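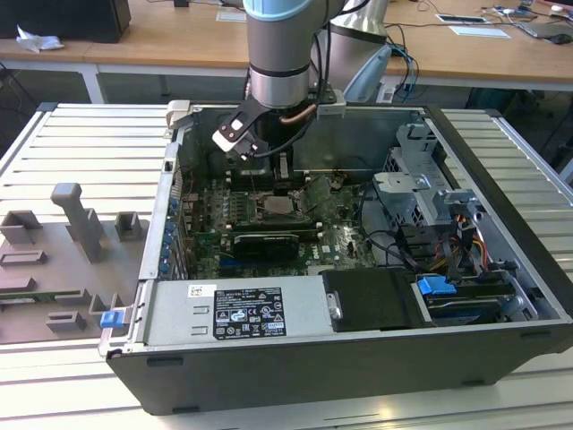 Anathi Maluleke asked whether the memory should come out before the graphics card, as the written procedure has it, or after. She had tried both orders and found the card easier to clear first, with the tower on its side and nothing else disturbed.

Vasilică Pană agreed on the order but wanted the power supply leads unplugged ahead of either. Agreed. The procedure will read: leads, graphics card, memory, drive, processor. Step 4 moves up accordingly and the old step 6 is deleted.

Desktop teardown, working group minutes, 2026-05-08
Present: Mahtab Farahani (chair), Anathi Maluleke, Vasilică Pană, Ehsan Hassanpour (minutes)
Apologies: Bahman Bagheri

1. Minutes of the previous meeting
Accepted with one correction. The Wenwood lot was recorded as complete. It is complete except for the towers held back for missing side panels.

2. Cases and side panels
Panels are being stacked against the wall and are getting mixed between models. Panels will go on the lower shelf, marked with the lot number in grease pencil. Screws stay with the chassis in a bag taped inside the drive bay, not on the table. The slats let small parts through to the floor.

3. Drives
Drives are to be logged before the tower leaves the bench. Hassanpour reported that two drives from the Yazdani lot reached storage without a log entry. Both were traced by serial number and the entries have been added. Where a drive is held by a plastic release tab, the tab is to be pressed fully before pulling. Broken tabs make the bay unsaleable. Clolum will accept bays with scuffed paint but returns anything that does not latch.

4. Power supplies
Supplies are tested as whole units and are not to be opened. The regulatory label must stay readable, as Dukico sorts by the rating printed on it. Lot stickers go on the opposite face. Pană asked for a bin with a divider - supplies with short leads are ending up under the long ones and get pulled about when the bin is emptied. Farahani to order.

5. Processors and thermal paste
Paste is cleaned off at the second bench only. Maluleke noted that wipes left open overnight had dried out. Lids to be closed at the end of each shift. Socket covers are running low, with three bags left. Bagheri to confirm by email whether the usual supplier still carries them.

6. Any other business
The label printer is back in service. The review of the written procedure stays set for September.

Actions
Farahani: divided bin for power supplies.
Maluleke: revised step order, printed and posted at both benches.
Hassanpour: check the Yazdani log against storage.
Bagheri: socket covers.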